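How Mosses Drink Without Roots

Most plants take in water through roots. A moss has no true roots. It has thin threads called rhizoids, and their main job is to hold the plant to rock, bark or soil. Water enters mostly through the leaves. 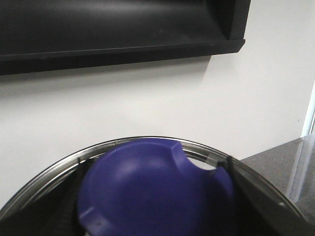 PLANT SCIENCE FOR AGES 8 TO 11

A moss leaf is usually one cell thick. Rain or dew that lands on it passes straight into the cells. The leaf has no thick waxy coat, so water also leaves quickly in dry air.

When this happens, many mosses curl up and turn brown or gray. They are not always dead. The cells slow down almost to a stop and wait. After rain the leaves open again, sometimes within minutes.

Water also moves along the outside of the plant. The stems grow close together, and the narrow gaps between them pull water along. This pull is called capillary action. A paper towel soaks up a spill in the same way. 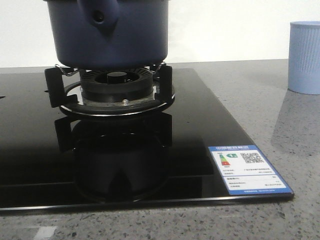
Dark blue pot on a gas burner

Mosses need water for another reason. They do not make seeds. To reproduce, a male cell must swim through a film of water to reach an egg cell. A capsule then grows on a stalk and releases spores — tiny grains that can each start a new plant.

Try it: Find a dry patch of moss on a wall or path. Look at it with a hand lens and draw one stem. Add a few drops of rainwater, wait ten minutes and draw the stem again. Leave the moss where it grows.

New words
Rhizoid: a thread that anchors a moss
Capsule: the part that holds the spores
Spore: a tiny grain that can grow into a new moss

Text by Leokadia Kaczorowski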